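Board and Paper Backing for Frames, Drawers and Shelves

Notes on choosing, cutting and storing flat stock
Compiled by Mhairi Rutherford, with additions by Catriona Carnegie

The notes cover the two flat materials that get used most in a home workshop and are usually stored worst: plain brown board and large white paper. Both are cheap. Both are ruined by damp, by leaning, and by being cut with a dull blade.

Choosing the board

Sort by stiffness first. Hold a piece by one short edge and let the other end hang. Board that droops under its own weight is fine for drawer bottoms and for interleaving, and poor for the back of a frame. Board that stays straight will do for either.

Color tells you very little. Two sheets of the same tan can differ a good deal in density, and the label on the bundle is not always a help. Lirnia sells its brown stock by weight and Dandard by thickness, so the two ranges cannot be compared without a caliper. Measure a scrap at three points and use the lowest reading.

Inspect each sheet under a low side light before marking out. Tip it until the light rakes across the face, and go over it slowly with the flat of your hand. Dark flecks and short fibers spread across a matte tan face, like the ones on this sheet, are typical of recycled paperboard and need no treatment. A bright silvery speck is another matter, and there is a tiny one near the slanting edge here that looks like a small screw head or a pin. Mark any such spot in pencil and keep the blade well clear of it until you have checked with a fingernail or a magnet. Steel in the cut line will take the tip off a knife.

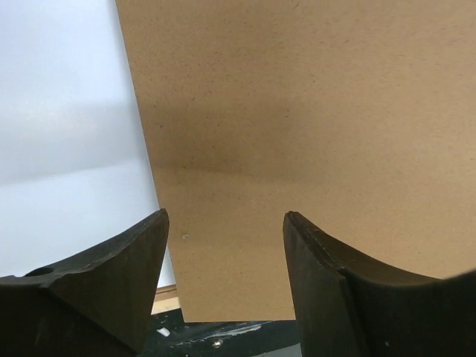 Cutting

Use a steel straightedge with a cork or rubber back. Wooden rules get shaved and then they are no longer straight.

Score first with light pressure, then make two or three passes at normal pressure. A single heavy pass pulls fibers out of the lower face and leaves a furred edge. If the edge furs anyway, close it with a folded piece of fine sandpaper, one stroke in one direction.

Change the blade at 12 long cuts in recycled board. The filler in it is abrasive, and an edge that still feels sharp on the thumb may already be tearing. Clean board is easier on the knife and will allow a few more.

Cut on the waste side of the line. Leave the frame backing slightly under size on both dimensions, about the thickness of the board itself. A backing that has to be pressed into the rebate will bow in the first humid spell and push the glass forward.

Fasteners

Framer's points are preferable to pins in thin board. Pins work loose and end up in the offcuts. If you do use pins, count them out into a dish and count them back when the job is taken apart. Catriona keeps a bar magnet in a sock and passes it over the bench before any new sheet goes down.

Paper

Large paper wants to curl, and it will curl toward whichever side dried last. Leave new sheets flat in the room where they will be used overnight before cutting. Paper off a roll needs longer. Reverse-rolling it around a tube helps, provided the tube is at least as wide as the core it came from – anything narrower puts in a second curl that is worse than the first.

Do not pick up a large sheet by one corner. The weight of the rest hangs from that point, the middle sags, and a sag that goes past a certain radius becomes a crease. Creases in heavy paper cannot be pressed out. Use both hands on opposite edges and let the sheet belly down evenly between them.

A 100-sheet pack is heavy enough to flatten its own lower layers. Take working sheets from the bottom if you can get at them, and turn the pack over every few months.
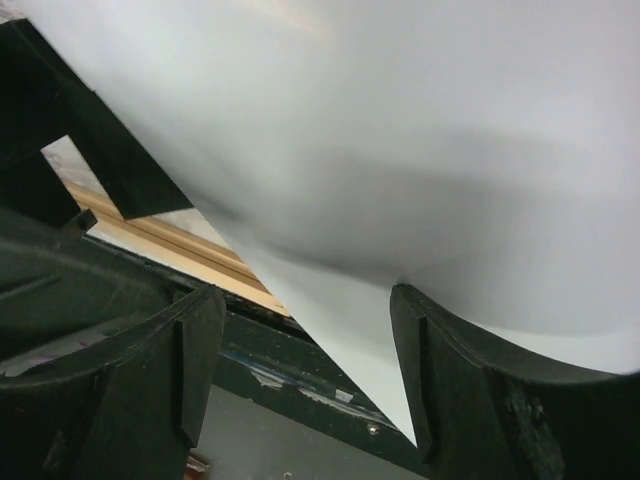 White sheet with its tip drawn down to a point and a soft sag through the middle.

Lining a drawer

1. Remove the drawer and measure the inside at front and back. Old drawers are rarely square.
2. Cut the board to the smaller of the two widths.
3. Wrap the paper over the board and fold it under by the width of two fingers.
4. Clip the corners at 45 degrees before folding. Leave a gap at the tip of the corner equal to twice the board thickness.
5. Fix the flaps with paste on the underside only. Tape yellows and lets go.
6. Press under a flat weight until the paste is dry, then drop the liner in. Do not glue it to the drawer.

Storage

Flat is best, on a shelf or under a bed, with a stiff sheet above and below. Machala makes a shallow carton that suits half sheets, and the lid can be cut down for use as a stiffener. Full sheets of board may stand on edge if they are strapped tight to a vertical panel. A loose lean against the wall will give a permanent bend by the end of June in most basements.

Keep paper off concrete. Two wooden battens under the stack are enough.

Offcuts

Keep strips wider than a hand. They serve as glue spreaders, clamp pads and shims. The Hudora box system has a narrow tray, part 659, that takes them upright and sorted by thickness. Anything with a pin hole or a crushed edge goes to recycling.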